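Right, several of you asked how the back bedroom is getting on, so settle in with a cup of tea, this is going to be a long one. It's mostly about grey paint.

When we moved into the Linwood house the back bedroom was a sort of tired mustard, put on in 2000 by whoever wrote the year in pencil behind the radiator. I rather liked it for the first winter. Then May arrived, the sun got round to that side, and by teatime it was like sitting inside a custard tart.

So grey it is. Grey, I thought, would be easy! I went down to Ghorbani on Tuesday to pick up a card or two and there were 116 greys in the rack, and I came home with 29 of them in a paper bag and a bit of a headache.

First thing I learned, and my mum could have told me this years ago – tape the cards up on more than one wall. The same card looked blue by the window and almost pink behind the door. I kept thinking I'd muddled them up.

Second thing: cover up the old colour round the card. Anything looks cold next to mustard. I've been using a big sheet of lining paper with a square cut out of the middle, and it has made far more difference than I expected.

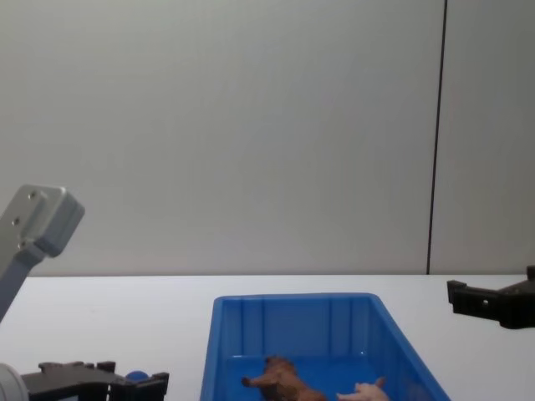
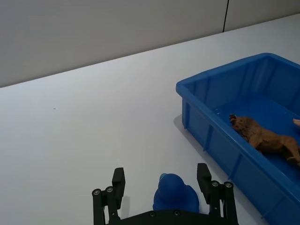
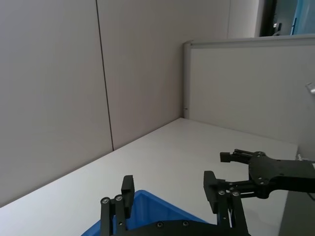
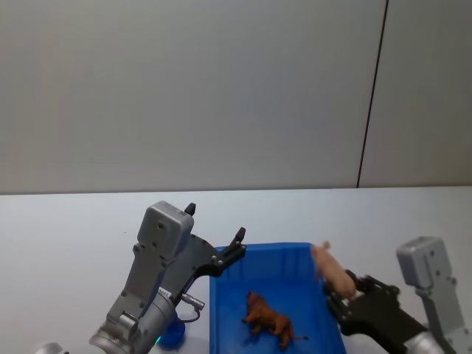
Undertones, then, which is where I got properly stuck and very nearly went back to mustard. A grey on its own hardly tells you anything, it needs something beside it before you can see what it's up to. Look at the first and last of those pictures, where you've got light grey wall, white tabletop and a blue bin, and ask yourself how much blue you'd want in a room with a grey like that. I found one strong colour was plenty for me. My curtains are navy already, so the bright blue bookcase I had my heart set on is going to be white instead (sorry, bookcase).

I got it down to 3 in the end. One called Bastus, which is a warm, slightly mushroomy sort of thing, one called Purkura, which is paler and cleaner, and one with only a number that I loved in the shop and couldn't stand by lamplight.

Tester pots next. Please do two coats and let the first one dry! I was impatient, went to bed thinking Purkura was streaky and horrible, and came down the next day ready to apologise to it.

I painted mine on lining paper too, so I could carry them about and hold them behind the bed and next to the skirting. The skirting is staying cream for now, mainly because my knees won't hear of anything else this year.

It's going to be Purkura on all four walls, and the leftover Bastus inside the alcove where the lamp goes. I did wonder about the ceiling, but it was done before we came and I'm leaving it well alone.

If anyone has a good way of getting old mustard gloss off a window latch, do tell me. I've tried hot water and washing-up liquid and a lot of muttering.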